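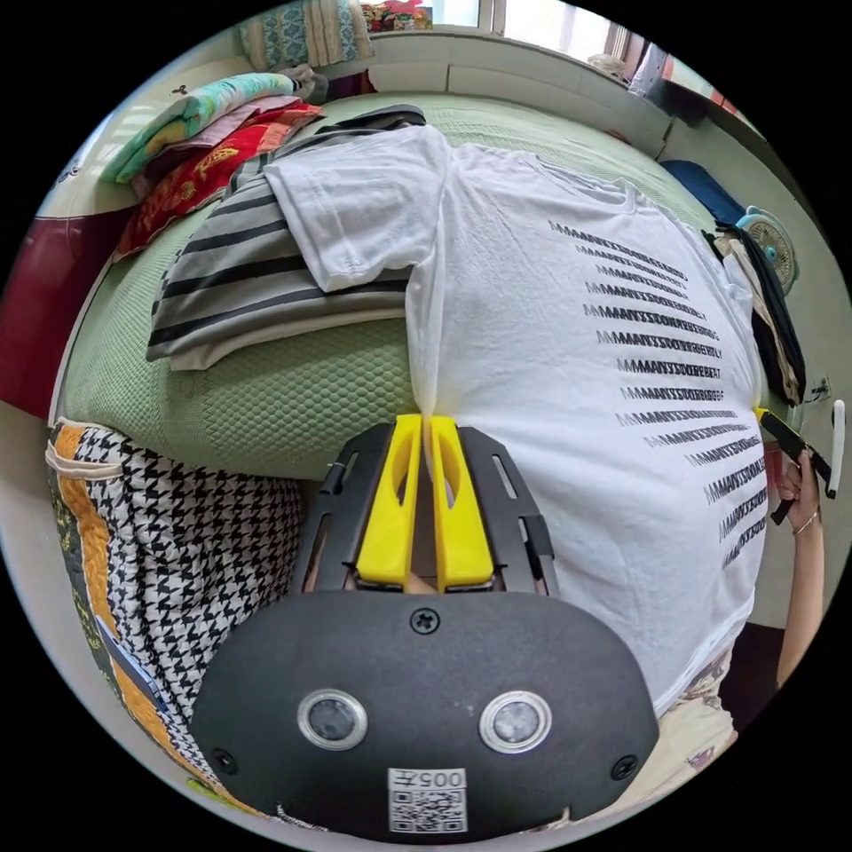
# Folding tips for the gripper shift

These notes are for people who fold clothes with the hand grippers, at the Ullolov laundry or at home for the Stoltico program. Most of us folded by hand for years before the grippers came in, and some of the old habits have to go. Alina Husar started the list and the rest of us have added to it.

## Before you start

Use a bed or a wide table. A quilted bedspread is fine and even helps a little, as a shirt slides less on it than on a bare tabletop. Smooth the cover first, though. A ridge under the cloth will feel like a fold that isn't there.

Keep finished pieces on one side and work on the other. If you're right-handed, the left side is usually easier for the finished ones.

Take off rings with raised stones. A thin bracelet is no trouble.

Wipe the two round lenses on the gripper with a dry cloth. No glass cleaner and no wet wipes. Lint builds up there faster than you'd think, mostly from towels and fleece.

## T-shirts

1. Lay the shirt flat and pull the hem straight with both grippers.
2. Pick up a small fold of cloth, the width of a finger. If you take too much the fabric bunches into a twist and leaves a crease when you let go.
3. With one gripper, hold the far edge still. Move the other one.
4. Turn each sleeve in before you fold the body. If a sleeve flops back, leave it and do the side first, then tuck the sleeve after.
5. Open the fingers fully before you lift away. Half-open fingers drag the top layer with them.

For shirts with large prints, pinch outside the print where you can. Thick ink is stiff and the fingers slip on it. Old prints can crack if you squeeze them.

Knits and striped sweaters need a wider pinch than cotton. Never pull them by the cuff.

## Blankets and quilts

Fold these by hand. The grippers can hold a corner but they don't have the reach, and your wrists will be sore by lunch. Marianna Jasińska tried a full shift of quilts with them in December and had to be moved to sorting for a week.

## Your hands and back

Squeezing a trigger all day is different from folding. The ache comes in the thumb and the top of the forearm. Things that have helped:

- Switch the moving hand every 19 pieces. That's one shelf at Ullolov, so it's easy to remember.
- Kneel or sit for bed work. Bending over a low bed is worse than standing at the table.
- Turn on a fan. You grip harder when your palms sweat.
- Put the grippers down between baskets and shake your hands out.

## What has changed on the floor

Before, a good folder did 400 pieces in a shift. With grippers it's far fewer, and the target was lowered to 313 after people complained. Mostafa El Ouafi still thinks that's high for mixed loads. Pay is now by the hour, so a slow basket doesn't cost you anything.

The folding machines at Dramau handle flat sheets and pillowcases, and those jobs aren't coming back to the tables. Two people from the sheet line now run the machine and three came over to clothing. What's left for hands is the awkward stuff: shirts, kids' clothes, anything with buttons or a hood. Lucian Preda, who was on sheets for a long time, says he likes the variety but misses talking while he worked - with grippers you have to look at what you're doing.

Some of the older staff asked to stay on plain hand folding and were allowed to. Ask Viorica Lazăr if you want the same. You don't need a doctor's note.

## Small fixes

**Fingers feel loose:** tighten the small screws at the lower corners with a small screwdriver, a quarter turn at most.

**Fingers slip on smooth fabric:** wipe the tips with a barely damp cloth and let them dry.

**Label peeling:** tape over the edges but leave the code and the number clear, or the unit can't be checked back in.

Spare fingers are in the drawer under the steam press. Write down the ones you take.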